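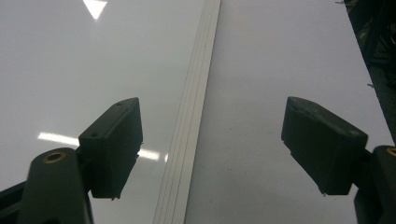 Transferring a rap mixtape from cassette to a computer takes one full playback per side, plus preparation. Most poor transfers come from skipping the preparation. The procedure on this page was written for the Neves tape collection, 269 cassettes of radio shows, blend tapes and DJ mixes, and it works with any home deck that is in fair mechanical condition. Set up on a clear, light surface. A glossy white surface shows up shell screws, pressure pads and flakes of oxide at once, but if it is made up of two panels with a narrow gray strip between them, as here, open the shells on one panel and keep the small parts away from the strip.

What you need

A cassette deck with line outputs. A two-head deck is fine for playback.
An audio interface with line inputs and a manual gain control for each channel.
A shielded stereo cable, as short as the layout allows.
Isopropyl alcohol and lint-free swabs.
A small Phillips screwdriver for azimuth adjustment, non-magnetic if possible.
A reference tape with a 1000 Hz tone at known level.
A blank tape you do not mind losing, for testing the transport.
Recording software that writes uncompressed WAV files.
Headphones and a notebook.

Inspecting the tape

Look through the window on each side of the shell. The tape should be wound evenly on the hub. Ridges or steps in the pack mean that the tape has been stopped and started often, or that it has been stored partly wound. Such a tape should be wound end to end before playback, preferably on a deck with a gentle wind.

Check the pressure pad. It sits in the center opening of the shell, on a thin spring, and holds the tape against the head. If the pad has fallen off, the sound will be dull and the level will wander. The best repair is to move the tape into a new shell. Gluing the old pad back on works for one or two plays and then tends to fail.

Check whether the shell is held by screws or welded. Welded shells have to be cracked along the seam to reach the tape, and they cannot be reused. Do not open a welded shell unless the tape has snapped inside it or the pad is missing.

Check that the record tabs on the back edge are broken off. If they are not, break them off now. Keep the tabs if the owner wants them back with the tape.

Copy everything written on the card and the labels into the notebook before you play anything. Handwritten track lists on mixtapes are often wrong, and often in a different order from the audio. Copy them as written and put your own corrections in a separate column.

Preparing the deck

1. Switch the deck off. Clean the playback head, the capstan and the guides with a swab dampened with alcohol. Turn the swab as you go and change it when it is brown.

2. Clean the pinch roller with a separate swab. Use a rubber cleaner if you have one. Alcohol can dry out old rubber, so use it sparingly and wipe it off.

3. Let everything dry completely.

4. Play the blank tape for a few minutes, then stop and eject. The tape should lie flat in the opening with no loop hanging out. A loop means the take-up side is weak, and no tape of any value should go into that deck until it has been serviced.

5. Play the reference tape and set both input channels so that the 1000 Hz tone reads the same on left and right. Write down the gain positions.

Setting the recording level

Use the line outputs of the deck, never the headphone output. The headphone output adds another amplifier and another volume control, and it makes levels impossible to repeat.

Mixtapes are hard to set level for. A DJ may have recorded one side with the mixer running hot and the other side much lower, and a shouted drop over the intro can be far louder than anything that follows. Play a section from the start of the side, one from the middle and one from near the end. Note the loudest peak and set the gain so that this peak stays well below full scale. Noise from the tape will be higher than noise from the interface in every normal case, so there is no benefit in recording close to the top of the meter.

If the loudest parts sound broken up while the meter still shows room to spare, the distortion is on the tape. Lowering the gain will not remove it. Many street tapes are second or third generation dubs, and each copy adds its own overload.

Noise reduction switches

The label may say that the tape was made with noise reduction. Treat this as a guess. Dubs were often made from a machine with noise reduction on to a machine with it off, and the card was filled in from memory.

Listen with the switch off and then on. If the hi-hats disappear and the reverb tails on the vocal seem to pump, the tape was probably recorded without it. If the sound with the switch off is thin and bright, and becomes balanced with it on, leave it on. When in doubt, record with the switch off. Decoding can be tried later in software, but a wrongly decoded transfer cannot be put back the way it was.

Adjusting azimuth

Azimuth is the angle of the head gap in relation to the direction of the tape. When it does not match the machine that made the recording, the high frequencies are lost and the stereo image drifts. Mixtapes recorded on several decks can change azimuth in the middle of a side.

1. Switch the monitoring in your software to mono.

2. Play a passage with steady cymbals or record crackle. Scratching is not suitable, as it moves through the frequency range too quickly to judge.

3. Find the azimuth screw, usually to one side of the head and reached through the open cassette door. On many decks it is locked with a drop of paint. Note the starting position.

4. Turn the screw very slowly in one direction and listen. The sound will get brighter or duller. Continue past the brightest point, then come back to it.

5. Return to stereo and check that the center is stable.

Do this for each side of each tape. The two sides will rarely agree. When the session is finished, set the head again with the reference tape.

Recording the side

Rewind to the start. Begin recording in the software before you press play on the deck, and let the software run past the end of the audio until the deck stops. Leader noise and silence can be trimmed later. A missing first second cannot be recovered, and on a mixtape that is often where the DJ names himself and the date.

Record each side as one continuous file. Do not pause between songs. The blends are part of the recording, and a gap in the middle of a blend ruins both tracks.

Listen to the whole side on headphones. Write down the counter time of any dropout, squeal or change in speed. If there is squeal, stop at once. It usually means that the tape is shedding or that the lubricant has gone, and further playing will damage it. Clean the head again before the next tape in any case.

Make a second pass only if the first one has a fault that looks mechanical. On the Neves tapes we allowed two passes per side and no more.

Naming and splitting

Keep the full-side file untouched. Name it with the collection, the tape number and the side, in that order, with no spaces. Benvinda Amaral set up the Neves file names this way, and the same pattern was later used for the Prasbridge and Dilldale tapes without changes.

Make listening copies from a duplicate. If you need separate tracks, place markers at the points where the incoming record becomes the louder of the two, and cut at the markers without fades. Played in order, the pieces should join with no gap. Where a freestyle runs over three or more instrumentals, leave it as a single track.

Do not apply noise removal to the full-side file. On listening copies, a light cut of low rumble is usually enough. Strong noise removal damages the crackle of the source records and leaves a watery sound behind the vocal.

Common faults

One channel missing: swap the cables at the interface. If the fault moves to the other side, the cause is the cable or the deck. Clean the head again before blaming the deck.

Pitch too high or too low for the whole side: the source deck ran at a different speed. Record it as it plays and correct the listening copy against a known record.

Slow wobble on held notes: check the pinch roller for hard or shiny patches. If it is good, try another shell.

Backward audio under quiet passages: the head is too low or too high and is reading the other side. This is a height fault and cannot be fixed with the azimuth screw. Use another deck.

Hum that stays when the tape is stopped: a ground loop between the deck and the computer. Run both from the same outlet strip and move the cable away from power supplies.

Storage

Wind the tape to the end of a side at normal play speed and leave it there. Store the case upright, away from speakers and radiators. Copy the WAV files to a second drive on the same day and open one file from the copy to check that it plays.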